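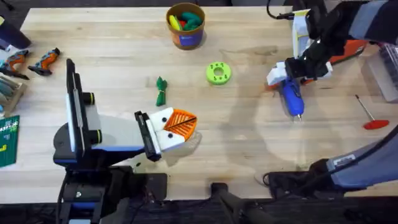
What is a trivet used for?
A trivet is a small stand or mat placed between a hot dish and the table, so that the heat of the dish doesn't mark the surface underneath.

Trivet

A trivet is one of those humble household things that most people own and very few think to buy, and it has been part of the kitchen, in one shape or another, for as long as people have cooked over open fires. The word comes from the Latin for "three-footed", and the oldest kinds were iron stands with 3 legs, which sit steadily even on an uneven hearth (a fourth leg, as anyone with a wobbly stool will know, is not always a help). Pots were stood on them over the embers, and kettles were kept warm beside the fire.

As closed stoves took over from open hearths, the trivet moved to the table and grew shorter and rather prettier. Cast iron, brass, tile, cork and wood have all been used, and cloth ones are still sewn at home from scraps. Openwork patterns are common in the metal kinds, as the gaps let air pass under the dish and use less metal too.

In the market town of Skakbridge, the old foundry of Salameh made trivets for local farmhouses, and the town museum keeps 32 of them, the heaviest with feet shaped like a hare's. They are brought out each January, when the hearth in the front room is lit and visitors are given soup.

Care is simple. Iron trivets should be dried well after washing and wiped with a little cooking oil, while cork ones need only a damp cloth and should never be left to soak.

See also: Hearth; Kettle; Pot stand; Tablecloth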